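Teaching a Gripper to Cope with Clear Plastic
Project report, Stullville robotics course

What we wanted to find out

Most of the pick-up work we read about uses solid things: blocks, cups, tins. We wanted to try something floppy and see-through instead, and a thin plastic bag is wonderfully awkward! It has no fixed shape, it shines in odd places, and the table shows through it. Our question was simple. Can a program look at one picture from the hand-held gripper and mark where the edge of the bag is, well enough to choose a place to pinch?

How we collected the pictures

We used the Hirose gripper with its camera looking down past the two fingers, over a pale wooden table. One of us held the gripper open near the bag while another saved the pictures, and then we crumpled the bag again and started over. We kept 1000 pictures and drew round the bag by hand in every one (this took far longer than the rest of the project put together). 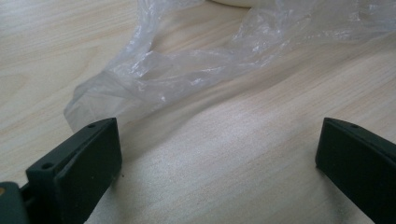
Marking and training

We did the outlines in Trarnemon, which lets you zoom right in on a crease. Where the plastic lies flat and the grain carries on underneath, two of us would often draw the line in different places, so we agreed a rule: follow the last crease you can see, then join up the gaps with the shortest line. We trained on 930 pictures and kept the rest back for testing. Training ran overnight on the Vasau machine and finished after 11 rounds, when the score on a small set taken out of the training pictures stopped going up.

What happened

The bunched parts were a real success. Folds give lots of little bright highlights, and the program latched on to them straight away, which made us cheer quite loudly for a Tuesday morning. Thin, stretched-out parts were much harder.
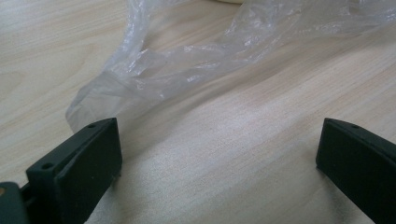

Our first version also treated the bright patches of light on the bare wood as plastic. Making copies of the training pictures with the brightness changed helped a lot with this, and we'd do it from the start next time.

Still to do

We haven't closed the gripper on a point chosen by the program yet, so that is next. We'd also love to try a darker table and a second kind of bag.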